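# Chapter 4. Small Tile as a Work Surface

## 4.1 Scope

Small square tile is found on kitchen floors, counters, utility shelves, and the ledges beside sinks. Chapter 3 covered the setting of tile and the mixing of grout. The present chapter deals with tile in daily use: how items rest on it, how the grout lines affect cleaning, and how clear, dark, and mesh items are sorted before the surface is washed.

After completing the chapter, the reader should be able to

- define field, joint, and grid line;
- clear a tiled area in the order given in Table 4.2;
- select a storage position for round-bottomed and cylindrical items;
- inspect joints for residue.

## 4.2 Terms

The *field* is the tiled area taken as a whole. A *joint* is the grouted gap between two tiles. A *grid line* is a continuous run of joints in one direction. In the Sekiguchi method, used throughout this book, each grid line is cleaned over its full length before the next is started.

Items placed on the field are classed by how they meet it. A *standing* item rests on its base. A *lying* item rests on its side and may roll. A *sheet* item, such as film or a bag, covers several tiles at once and can hold water against the joints.

## 4.3 Visibility of Items on the Field

Clear items are harder to locate than dark ones. The grid shows through a transparent wall, and a curved wall bends the lines. A black container breaks the grid completely and is found at once. For this reason clear items are removed first.

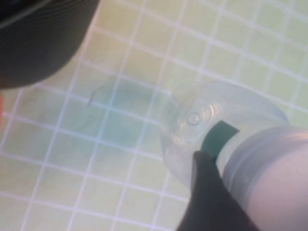
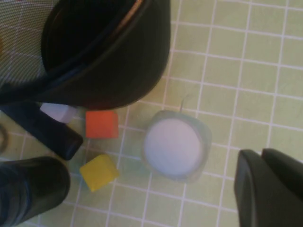
**Figure 4.1** Items on a field of small square tile with light grout. First view: clear plastic bottle, lying. Second view: black container with wide opening; gray wire mesh behind it.

The distortion seen through the base of a lying bottle is a useful cue. Where the grid lines bend sharply, a clear item should be assumed to be present.

## 4.4 Clearing Order

Nishimura and Aoki recommend clearing in passes, with the field divided into sections of 20 tiles. Sheet items are lifted straight up, never dragged. Lying items follow, then standing items. Mesh goods are shaken out over a sink and set aside to drain for 15 minutes. A section is recorded as clear only when every joint in it can be seen.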